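The Otness drawer fridge, after one winter of living with it

I didn't set out to own a fridge with drawers. I set out to own a fridge that fitted the gap left by the last one, which died in the night with a noise like a cow being told bad news. The man at Urndale Kitchens listened to my measurements, winced, and steered me towards the Otness. It is tall, it is white, it has an ordinary compartment up top and a big pull-out drawer lower down, and on the afternoon in question it was in stock. I have bought cars with less thought, but not many.

Some background on the kitchen. It belongs to what the estate agent called the modern school, meaning that everything is white and nothing has a handle where you'd look for one. The counter unit is a great slab of a Vass, glossy on top, and you could land a light aircraft on it if you moved the kettle. The fridge goes in beside it. Delivery was prompt, the two men were cheerful, and they left it standing slightly proud of where it should be, with a gap down the side that has since swallowed a teaspoon, two receipts and a birthday card for my sister.

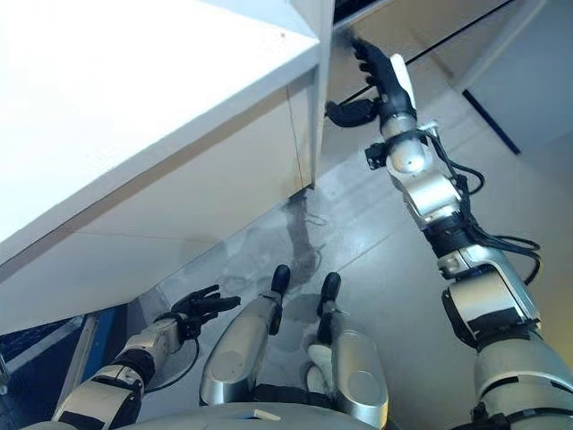
The gap matters more than you'd think. The manual wants you to leave space for air, then shows a drawing in which there plainly isn't any. I rang Otness on a Wednesday and spent 34 minutes on hold listening to pan pipes, after which a pleasant woman told me to follow the drawing. So I split the difference, shoved the thing back as far as my shoulder would allow, and it has been fine. The card is still down there. My sister got a text.

Now, the drawer. I was against it on principle. A fridge has shelves, and you stand in front of them with the door open, letting the cold out and thinking about cheese. With a drawer you look straight down on your shopping like a disappointed god. It takes a fortnight to get used to, and then you find yourself at other people's houses, crouching to see behind the yoghurt and feeling sorry for them.

It is properly deep. Bottles will stand up in it, and that was what won me over, my old fridge having been built by somebody who believed that all drinks came in jam jars. Cans are best laid on their sides at the back, where they'll nestle together quite happily until someone takes one from the wrong end and the rest go off like skittles. The walls are smooth plastic and wipe down in a minute. I tested this with half a carton of beetroot soup. I'd rather not go into the circumstances.

Along one inside wall there's a row of little slots. They look as if they ought to take a divider. No divider came in the box. Otness don't mention one in the manual, and the Urndale man, when I went back in to ask, looked at me as though I'd enquired about the fridge's religion. My neighbour Angus Donnelly reckons they're for ventilation. Angus also reckons you can dry a phone out with porridge oats, so I've kept an open mind. In the end I bought a cheap wire basket from Skindden and stood my small jars in that. It slides about a bit. 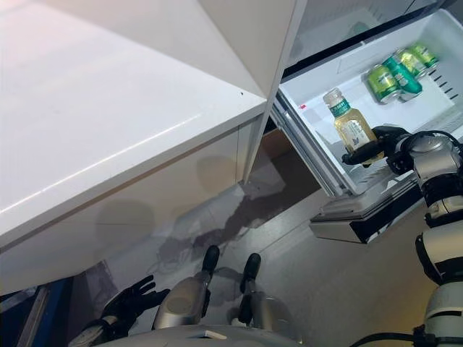
Noise: low, with a gurgle at bedtime. I've lived with worse, and been married to it, she would say the same of me. The drawer runs smoothly when it's full and rather too smoothly when it isn't, so a keen pull on an empty one will have it in your shins. Visitors do this once each.

Heavy things want to go in first, near the front, where you can get a decent grip on them. I started out with the milk at the back and the salad at the front, and had to lean across the lettuce every morning before I was fully awake. The lettuce suffered. These days tall bottles live at the front left, cans at the back, and anything leafy goes upstairs in the top compartment, which is perfectly good and about which I have nothing to say.

Keeping the outside clean is another matter. White gloss next to white gloss looks very smart for the first hour. Every speck shows. I've chased a crumb across that worktop only to discover it was a mark, and scrubbed at a mark that then got up and walked off. If you have children, or a dog, or hands, consider the grey.

Would I buy it again? Yes, grumbling. I'd want the divider, and I'd measure the gap before the men had driven away. Four stars out of five, with the fifth going to whoever can get that teaspoon out.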